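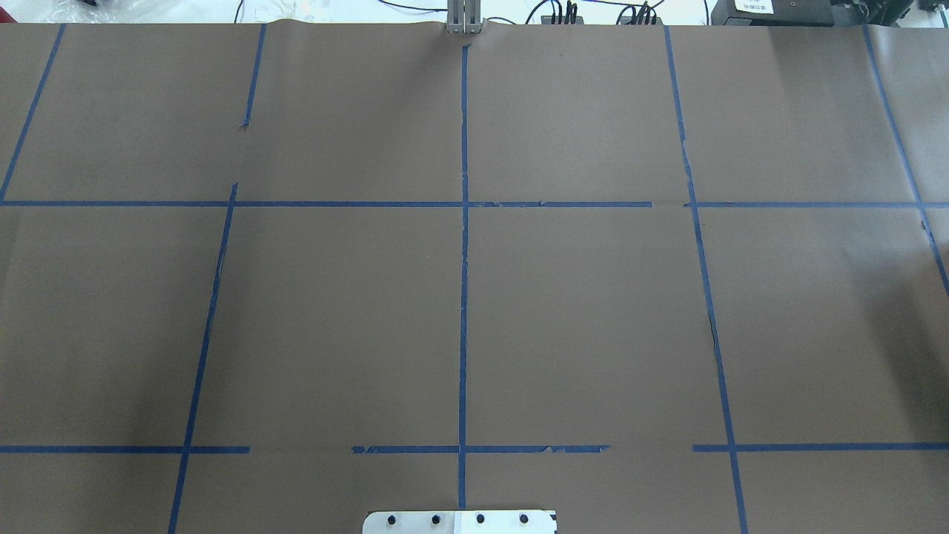
Table Marking and Good Practice at the Vullusthorpe Bench

Welcome, and thank you for stopping by our gallery! It has grown out of a good many conversations about how we lay out a work table before a robot goes anywhere near it, and Etenesh Tufa, who wrote the first version of our bench rules one August, kindly let me borrow from her notes (and then corrected my spelling, for which I am grateful).

We work on brown paper with blue painter's tape, and we have done so since the Viturberg trials. Paper is cheap, it takes a pencil note well, and you can roll the whole thing up and start over when the layout changes. Visitors from Ketilsson sometimes ask whether the lines have to be perfect. They don't - a cell only needs to be easy to tell from its neighbors, and a gap or a torn end is fine as long as two people would agree on where an object sits.

A few of the rules we keep coming back to:

Smooth the paper from the middle outward before the first strip goes down.

Press any lifted tape flat at the start of a session, and replace it after 300 runs even if it still looks good to you.

Keep cables behind the paper, never across it.

Write down any change to the grid in the Nususex log, with your initials, before the next run begins.

Etenesh is happy to send the full bench rules to anyone who writes and asks for them.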